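Speaker notes - student robotics project, regional schools evening

Opening (two minutes). Good evening, and thank you to Hastell for the use of the hall. I am here on behalf of the Tusteda Technical College robotics club, which has 19 members this year. Our project is called Skalla. Its task is simple to state: take hold of a handle and open what is behind it.

Pause here. Ask who in the audience has tried to open a cupboard with both hands full.

Move to the picture and leave it up during the next section. 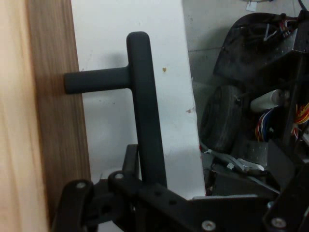 TUSTEDA, April - The members built the arm's end from flat black plates with rows of drilled holes, so that a link can be moved along by one hole and tried again. Point out the two upright links, one on either side of the grip bar at its lower end. The handle is T-shaped, with a long upright bar and a short stem, and the students had to decide how wide the links should stand before closing.

Mention the wiring. The judges at the last round asked for tidier cable runs, and this remains on the list for the summer term.

Results. The club logged 102 attempts on the practice handle and 80 were successful. Most of the failures came from closing too early. Tyson Wong, who leads the programming group, will take questions on this point.

Costs. The full budget was 3,728 pounds, including travel. The Tokgöz fund met half of it - please thank them by name.

Close with the dates for new members, then hand over to Tyson. Spare leaflets are on the table by the door.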